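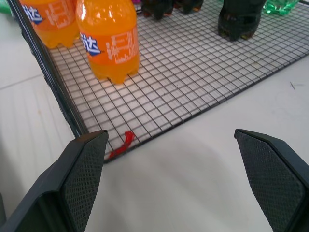
Figure 3. Wrist camera view over the front corner of the wire rack, with both fingers open.

4.2 Which camera should the gripper listen to?

I'll admit I came into this part of the study with a favorite. I wanted the wrist camera to win, mostly so I could stop recalibrating the head camera every time Bukola Olatunji moved the table (sorry, Bukola). Up close it really is lovely to work with. You get the knurled pads, the lobed bottoms of the soda bottles and every wire of the grid in one view, and the Baltuvach controller can line the fingers up on a bottle base without knowing much else. What it doesn't give you is the top of anything tall. In Figure 3 the bottles in back are little more than dark bases, and the green one in the corner could be almost any shape higher up.

So we ran both. Each controller, Baltuvach and Plemgate, got 200 reaches per camera setting, with the same fingers and the same open starting width. Gerd Rothe wrote the switching rule, where the head camera picks the target and the wrist camera takes over for the last 11 cm. I argued for 5 cm and lost!

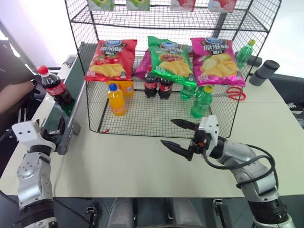

Figure 4. Head camera view of the stocked rack, right gripper open in front of the tall green bottle.

From up at the head, the layout is a lot easier to read: chip bags leaning along the back, drinks on the rack floor, more packages on the upper shelf. Small things are harder. The scrap of red near the front corner is a vivid bright curl to the wrist camera and a tiny fragment in Figure 4, and Plemgate cared about it far more than I'd have liked. We left it in the test set, along with the scissors.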